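How Ice Cream Is Made

Ice cream is a mixture of four things: ice, fat, sugar and air. The ice makes it cold and firm. The fat comes from milk and cream, and makes it smooth. The sugar makes it sweet, and it also stops all the water from freezing. Without sugar, a scoop would be as hard as an ice cube.

Step 1: Mixing

The milk, cream and sugar are weighed and stirred together in a tank. At the Naciri dairy in Fladwood, one tank holds 500 litres. Milk powder is often added, as it soaks up some of the water.

Step 2: Heating

The mix is heated to kill germs. This is called pasteurising. Afterwards it is pushed through a very narrow gap at high pressure, which breaks the fat into tiny drops. Small drops stay spread out in the mix. Large drops would float to the top, like cream on a bottle of milk.

Step 3: Resting

The mix is cooled and left in the fridge for several hours. During this time part of the fat turns solid. Flavours such as vanilla are added now. Pieces of fruit or chocolate go in later, or the machine would crush them.

Step 4: Freezing and stirring

The mix goes into a cold metal tube with a turning blade inside. Ice forms on the wall of the tube and the blade scrapes it off. The faster the mix freezes, the smaller the ice crystals are. Your tongue cannot feel very small crystals, so the ice cream seems smooth.

The blade also beats in air – up to half of a tub can be air. A litre of ice cream with a lot of air weighs less than a litre with only a little.

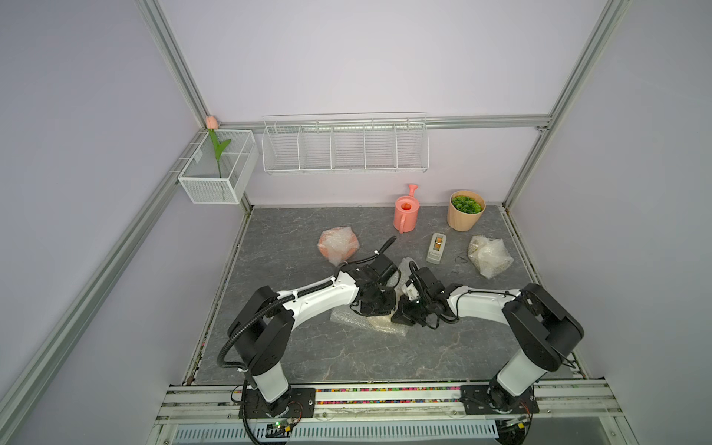 When it leaves the tube, the ice cream is still soft. It is put into tubs and moved to a much colder room to harden. Lunora, a small ice cream shop in Trinditz, leaves its tubs there overnight.

Why does melted ice cream go crunchy?

If a tub melts and is frozen again, the water freezes slowly and makes large crystals. Much of the air has escaped too. The result is icy and dense. Put the lid back on and return the tub to the freezer as soon as you have served it.

Words to know

Crystal: a solid with its tiny parts arranged in a regular pattern.
Pasteurise: to heat food enough to kill harmful germs.
Dense: heavy for its size.

Text: Corinne Hutchins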